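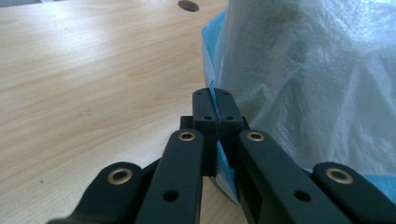
Lilitz hand-held gripper, parallel finger version

Product code 737
Updated 10 Jan 2025

The Lilitz is a hand-held two-finger gripper for people who want to try a task by hand before they put it on an arm. It is sold singly or as a left and right pair. The body and linkage arms are black, with metal bushings at the pivots, and the finger tips are screwed on so that they can be changed.

Thin film and bags

Most of the questions we get at Zullbridge are about soft packaging. Film is a fair test of a finger tip, as it slides, folds over itself and gives very little to push against. The standard tips close flat against each other along a narrow seam, and this is the part to look at if you are comparing the Lilitz with a gripper that meets only at the point. A single layer of bag is thin enough that a small gap at the top of the tips will let it go.

We suggest starting with a loose edge or fold and working towards the bunched part of the bag. Going straight for the bunched part tends to catch several layers at once.

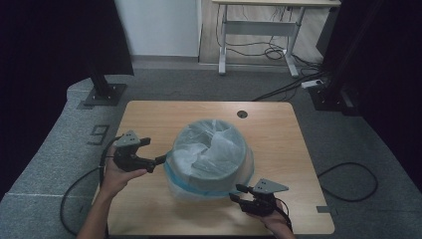 With a pair, keep one gripper low on the object and use the other for the film. Both cables should have enough slack to reach the far side of the table – the standard lead is fine for a small table, but order the longer one if you work standing up.

Standard tips or Yusuf tips?

The Yusuf tips are softer and wider. They hold smooth boxes and bottles better, but they are slower to get under a flat edge. For film, labels and cloth we would stay with the standard tips. Both sets use the same screws.

Details

Weight, one gripper without cable: 600 g
Weight of one set of tips: 40 g
Overall length: 146 mm
Supplied with: one gripper, standard tips, lead, spare screws
Not supplied: controller, Yusuf tips

The Lilitz works with the Raltport controller from the second release onwards. Older units need a firmware update first – see the downloads tab. Pairs are matched before dispatch, so please order both together if you plan to use two.

Usually sent out within five working days. Spare bushings and tips are listed under Parts.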